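Udano Desk Tasks – README

Udano is a head-camera recording kit made by Tendisen, and this is the data card for the office set we recorded with it in June. We had the kit on loan, liked it a lot, and kept going well past the trial we'd planned. Everything in the set is ordinary desk work done with two bare hands, meant for people training robot arms to handle paper, folders and other floppy things.

What's in it

143 clips from 38 desks, each clip covering one task from start to finish. Tasks include turning pages in a ring binder, sorting loose sheets, opening envelopes and putting caps back on pens. Each clip comes with a short text label and a hand track for both hands.

Paper is the part we're most excited about! A rigid box is easy to model, but a single sheet bends, sticks to its neighbor and catches on the rings – and the policies we train on it have to cope with all of that.
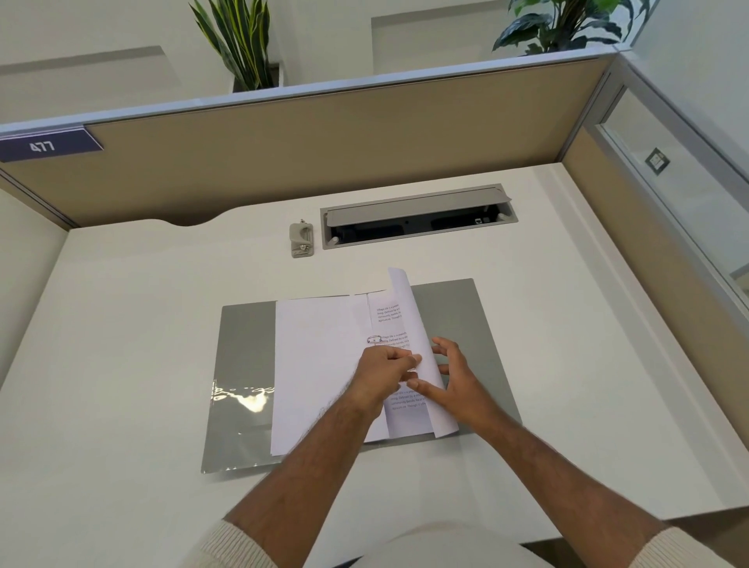

Labels were written by Estíbaliz Aranda and checked by Daniyal Gilani. When they disagreed on where a page turn begins, we went with the first moment a finger lifts the sheet. Sleeves count as part of the arm in the masks.

How the kit held up

Very well. The headband is light enough to forget after a few minutes, and the battery gave us 70 minutes per charge, plenty for a morning round of desks. Setup is one button and a quick look down at the calibration card. The export tool is slower than we'd like, and it drops the label file if the clip name has a space in it (use underscores).

Known issues

Hand tracks get jumpy when fingers go behind a lifted page. Glossy plastic sleeves throw bright reflections under ceiling lights, so expect some bad depth there. 2 clips have no audio.

Using it

Unpack the archive, then run the index script before anything else. The Desholm split is held out for testing, so please don't train on it. Questions and fixes go to Sylvain Joly – he's happy to get both.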